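Jakemance Residents' Club
Minutes of the monthly meeting
October 14, 2018
By the club secretary

The meeting opened at 2:00 in the small room on the ground floor. The chair welcomed the members and said sorry for the heating, which will be looked at before winter. Four members had sent word that they could not come.

1. Minutes of the last meeting

The minutes of the July meeting were read. One correction was asked for: the summer picnic was held at the Cliltley park and not at the Cliltley school. The secretary has changed this. With the correction, the minutes were accepted by all.

2. Money

The club has $1,066 in the account. From this, $456 is already promised for the rent of the hall for the winter sale, and the second half of that rent is not due until the new year. A member asked if we can pay all of it now and receive a better price. The chair will ask the hall office, but she thinks the answer will be no, as it was last year.

The bill from De Luca for tea, coffee and paper cups was $76. Two members found this high. It was explained that the bill covers three meetings and also the picnic. It was agreed to pay it, and to bring our own cups from the next meeting on. The cups will be washed by those who used them.

3. The box of small soft things

This point took most of the afternoon. Members have been bringing small things for the craft table and the gift table of the winter sale, and they went into one open cardboard box with a red sheet on the bottom. It was not decided before what may go in the box and what not, so the discussion was long and partly a little warm.

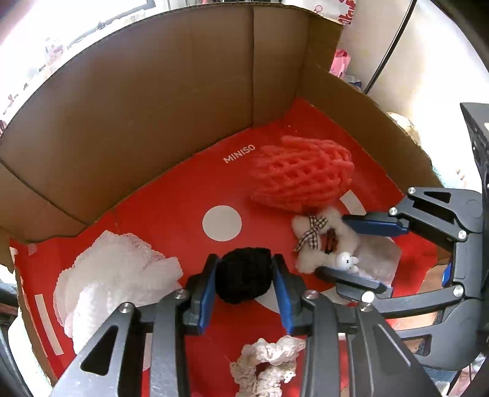

The first question was what the craft table can use and what must go on the gift table. The members who lead the children's corner want yarn, lace, ribbon and everything that can be cut or glued. The gift table wants things that are clean, whole and nice to look at. For most things the choice is easy: the black ball of yarn goes to the craft table, and the small white teddy bear with the checkered bow goes to the gift table and should keep its bow. The crocheted doily was harder. One side said a doily is handwork and nobody should let a child cut it. The other side said that we had doilies on the gift table last year and took every one of them home again. It was put to a vote, and the doily stays whole. It will be offered on the gift table first, and if it is not sold it can be used under the candle display.

The second question was the foam sleeves, the net kind that fruit is packed in. Some members see them as trash. The leader of the children's corner explained that they are very good for snowmen and for flower heads, the white ones for the first and the red one for the second. She has made samples and will bring them. Agreed: foam sleeves are welcome if they are clean and have no stickers. Plastic bags are not wanted in the box. Who brings a thing in a bag is asked to take the bag home again.

A member asked that we sort the box at every meeting and not only before the sale. It was agreed to do this in the last half hour, with everything looked at by at least two persons, so that one person alone does not throw things out.

4. Bath things

The question came up if bath things may be given. The chair said that a used bath pouf can not be sold to anyone, also when it was washed well. Others agreed, but said that a pouf is useful material: the netting can be opened and makes a very long tube, good for tutus, for wreaths and for stuffing. After some talk the following was decided:

Bath poufs go to the craft table only, never to the gift table.
The cord is cut off and kept in the string jar.
White and red are preferred, as these are the colors of the sale.
No soap, no sponges, no brushes.

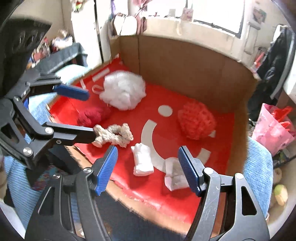
Donation box, with the white and the coral-red mesh poufs toward the back.

A member wished to know if fuzzy material is also accepted, as it leaves hairs on everything. It is accepted, but dark red pieces should be put in their own small bag at home after the sorting – the color can go onto white cloth when the room is damp. The secretary will write this on a card and tape it to the wall over the box.

5. Wrapping for the gift table

Last year the wrapping paper was finished before noon. A roll of Senura tissue paper has 26 sheets, and the members of the gift table believe that three rolls will be enough if small things are wrapped in a half sheet. Bears and other plush things do not need paper, only a ribbon and a price tag. The money for three rolls was approved. If there is a cheaper paper in the market, this may be bought in its place without asking the meeting again.

6. Other points

The key of the side door sticks. The member who has the second key will try some oil.

It was asked if the club could have a table at the Cliltley spring fair. The chair has the form at home and will bring it.

One member would like the meetings to begin a half hour later because of the bus. There was no agreement on this and it is moved to the next meeting.

7. Tasks

Chair: to ask the hall office about the rent, to bring the spring fair form.
Secretary: card for the box, corrected minutes of July.
Children's corner: samples of the snowman and the flower.
Gift table: to buy tissue paper, to make price tags.
All members: to bring own cup.

The meeting was closed at 4:20. The date of the next meeting will be put on the board by the entrance.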